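Notes > Robots > Rules I Don't Believe In

Posts Archive Reading list Contact

September, by Haziq Rondonuwu

So the Pudlow checklist is out, all 1178 words of it, and Cleiton Cavalcanti at Hustanow wants every small group doing tabletop work to sign up. I read it twice. I'm still not sold.

Rule 2 says the work surface must be "clear and neutral." Neutral to whom? A plain gray mat is easy on the software and tells me very little about a kitchen in Paiva. Rule 4 wants the arm kept under a set speed whenever a person is in reach, and fine, I'd keep that one. But it says nothing at all about what the arm is holding. A slow fork is still a fork. I'd trade half the paperwork for one plain line about pointed tools: which way they face, and who may stand on that side.

Then there's the cost. Cleiton says roughly 400 dollars a station. Ullia priced the mats alone and stopped replying to his emails.

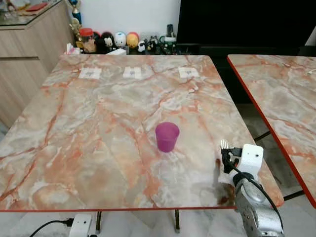
Fork up, purple cup, veined marble top. Rule 2 would fail the table and pass the fork.

I asked Cleiton whether anyone had compared results on mats with results on ordinary tables. He sent me the checklist again. Until there's a better answer I'm adopting the speed rule, writing my own on tools, and leaving the rest in the drawer.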